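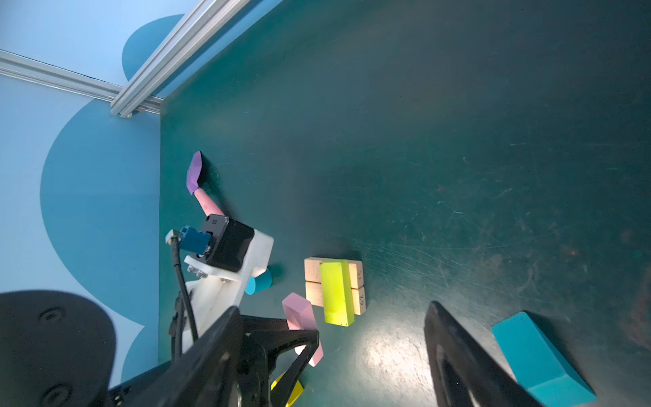
A servo-driven arm on a scuffed green tabletop, with aluminum rails behind it.

Clallimar to buy Domero in cash and stock deal, plans single supply contract for cocoa and nuts

May 25, 2024

Confectionery maker Clallimar has agreed to acquire Domero, a smaller producer of filled wafers and boxed pralines, in a transaction to be paid partly in cash and partly in newly issued shares. The boards of both companies have approved the terms. The purchase price was not disclosed.

Completion is expected in December, subject to approval by Domero's shareholders and to review by competition authorities in the markets where both companies sell boxed chocolate. If the review is not finished by then, either party may extend the deadline once, by 3 months.

Under the agreement, Domero becomes a wholly owned unit of Clallimar and keeps its brand name on retail packaging. Its finance, purchasing and logistics functions will move to Clallimar's offices. Product development stays where it is for the time being. The merged business will employ 1,900 people, of whom 1,000 now work for Clallimar.

Benedito Xavier, chief executive of Clallimar, told analysts on a conference call that the main reason for the deal was raw material cost. Both companies buy cocoa butter, cocoa mass and roasted hazelnuts from overlapping groups of suppliers, on contracts of different lengths and with different quality terms. Clallimar intends to replace these with a single supply contract for each ingredient.

"We have been paying two prices for the same grade of nut," Xavier said. "The volumes are large enough that the difference shows up in gross margin."

Contracts that run past the closing date will be honored. Suppliers will be asked to bid for the combined volume as each contract expires, and the first round of bids will cover hazelnuts. Cocoa will follow later, as Domero has fixed the price of much of its cocoa for the coming season and would have to pay a fee to leave those positions early.

Clallimar sells mostly through supermarkets, where its bars and sharing bags are priced in the middle of the range. Domero depends more on gift sales, and a large share of its revenue falls in the final quarter. The seasonal pattern affects how the company is financed. Domero builds stock through the summer, draws on a short-term credit line to pay for it, and repays the line after the holiday season. Clallimar has a steadier cash flow and said it would fund the stock build from its own accounts once the deal closes. Domero's credit line will be allowed to lapse.

Yichen Liao, finance director at Domero, said interest on the line had become a larger item in the company's accounts as rates rose. She added that seasonal borrowing had also limited the size of orders Domero could accept from large retail chains, which usually pay well after delivery.

Liao will stay on through the closing and then lead the team that joins the two accounting systems. The companies report on different calendars, and Domero's next financial year will be shortened to bring it into line with Clallimar's.

On distribution, the two networks overlap less than the product ranges do. Clallimar delivers to retailers' central warehouses under long-term freight contracts. Domero uses regional wholesalers, who supply independent shops, hotels and airport stores. The wholesalers' agreements will continue for 18 months after closing, during which Clallimar will not sell Domero products directly to any account served by a wholesaler. After that period the terms are open to negotiation.

The arrangement was requested by Domero, whose wholesalers have the right to end their agreements if the company changes hands. Most have now given written consent. Talks with the others are continuing, and the companies do not treat full consent as a condition of the sale.

The competition review is likely to focus on boxed chocolate, the one category where both companies hold a leading position. Bars and wafers are less of a concern, given the number of store-brand products on sale. Clallimar said it had offered no divestments and did not expect to be asked for any. Analysts on the call raised the possibility that Domero's lower-priced gift line, Cliltside, might have to be sold. Xavier replied that Cliltside used the same filling equipment as other Domero products and would be hard to separate, but he did not rule out a license to a third party.

Tariffs were also discussed. Domero makes all of its products in one country and pays import duty on a part of its exports, with the rate depending on sugar and milk content. Clallimar has plants on both sides of the border in question. Moving some wafer production to a Clallimar plant would remove the duty on those goods, although the flour and packaging would then have to be bought locally. A study of the costs is under way. No figures have been given, and Xavier said that no line would be moved before the results were known.

Clallimar expects one-time integration costs to fall mainly in the first year after closing. These include software changes, severance in duplicated office roles, and the redesign of shipping cartons to a common size. Savings from joint purchasing are expected to begin in the second year. The company left its dividend policy unchanged and said its debt would remain within the limits set by its lenders.

Ng, the private holding company that owns the largest single block of Domero shares, has committed to vote in favor of the sale. It will take its full payment in Clallimar stock and has agreed not to sell those shares for a set period. It will also be entitled to nominate one director to Clallimar's board. Other Domero shareholders may choose between cash and stock, with the split adjusted if too many select the same option.

Domero will send voting papers to shareholders after the offer document has been cleared. Until closing, the two companies will continue to operate separately and set their own prices.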